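Search news Search

Skurus Opens Shared Laundry and Linen Library for Families in Naidu

NAIDU – Skurus, the neighborhood household-goods cooperative, will open its second shared laundry in October, and this one comes with something the first never had room for: a full linen library. Members can borrow sheets, tablecloths, towels and blankets the way they would borrow books, use them for as long as three weeks, and bring them back to be washed and put on the shelf for the next family.

The new space is on the ground floor of the old Zikulix button works, a building many people in Naidu walked past for years without ever going inside. The big front windows have been kept, the floors have been sanded, and the loading door on Sirkard Lane is now the main entrance, wide enough for a stroller and a full cart side by side.

The idea for the library came out of a members' survey last winter. Skurus heard back from 211 households, and the answers were full of the same small headaches. People had guests coming and only one spare set of sheets. People were hosting a wedding lunch in the backyard and didn't want to buy tablecloths they would use once. One member wrote two full pages on the subject of fitted sheets – and the whole team read every word!

"We went in expecting to hear about opening hours and prices, and we heard about closets," the cooperative said in a statement. "Our members love their homes and they love having people over. They just don't have anywhere to keep eight extra bath towels, and we're so happy that we can be that closet for them." 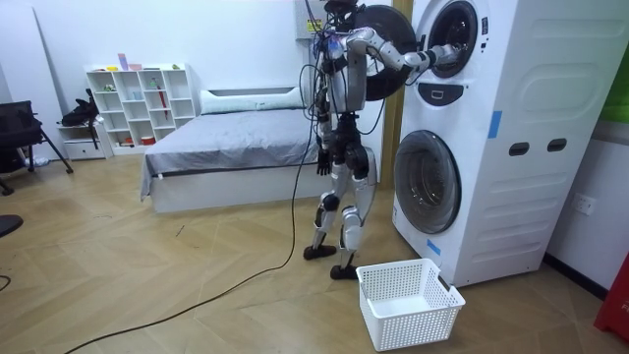
A white stacked washer-dryer tower on a wooden floor.

Linens have been arriving since spring, most of them donated. There are plain white cotton sheets in every common bed size, a surprising number of flannel ones, and a whole shelf of embroidered table runners from a family who ran a guesthouse near the river. Anything with a worn hem goes to the mending table first, where members who like to sew have been meeting in the evenings. They have started a scrap quilt from the pieces that couldn't be saved, and it is already longer than the table.

Borrowing is included in regular Skurus membership. Each household can take out two bundles at a time, and a bundle can be a bed set, a table set or a stack of towels. Stains are expected and there is no charge for them. Members are asked to leave a note with the bundle saying what was spilled, so the right treatment can be used.

The first Skurus laundry will keep its current hours, and bundles can be returned at either location. Donations of clean cotton or linen are welcome at the Sirkard Lane entrance until 6 p.m. Queen-size fitted sheets are especially needed.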